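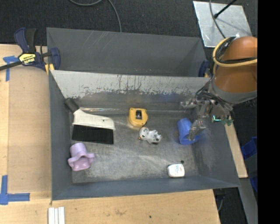
4.2 Surface wear and residue in shared storage bins

Home Articles Methods Archive Contact

Reading time: 3 minutes

Wear of painted metal surfaces in shared storage was graded as part of the wider survey of parts rooms and supply counters. The survey covered 147 bins at two sites, Kettle and Nostico, and each bin was graded separately for the floor, the side walls and the divider, if one was fitted. Grades ran from 0 (paint intact) to 4 (paint missing over more than half of the surface). Bins with plastic liners were left out.

Figure 3. Divided sheet-metal bin with a sloping divider. Paint wear and dark drip marks are found on the lower part of the divider; the upper part is smooth.

Dividers were graded in two halves, upper and lower. The difference between the halves was larger than expected. In most divided bins the lower half scored at least one grade worse than the upper half, a pattern also present in Figure 3. Blackburn and Tapley reported a similar gradient in fixed shelving and linked it to contact with stored goods. Our data fit that account, but liquid residue is a second possible cause and the two cannot be separated by visual grading alone.

Floors were harder to grade. Scuffing changes the way a metal surface reflects light, and bright patches can be taken for bare metal when the finish is only rubbed. Each floor was therefore graded twice, under side lighting and under overhead lighting, and the lower of the two grades was kept. In total 1052 surface grades were recorded, including repeats. Agreement between the two graders was good for walls and dividers and only fair for floors — the main disagreements were between grades 1 and 2.

Wear was compared with the number of logged withdrawals per bin, taken from the stock records for the period ending in November. The records hold 2677 withdrawals. Bins with more withdrawals had worse floor grades, as one would expect, but the relation was weak for side walls. Items that are dropped in and lifted out touch the floor every time and the walls only now and then. Withdrawal logs do not record the weight or shape of the item, and this limits what can be drawn from them.

Cleaning practice was not controlled. Kettle wiped its bins on a fixed schedule, while Nostico cleaned them when stock was changed. The effect of cleaning on paint loss is taken up in Section 4.3.

Related articles
Rudd and Gauthier: Grading scales for painted metal surfaces
Sowerby: Stock records as a measure of handling
Blackburn and Tapley: Contact wear in fixed shelving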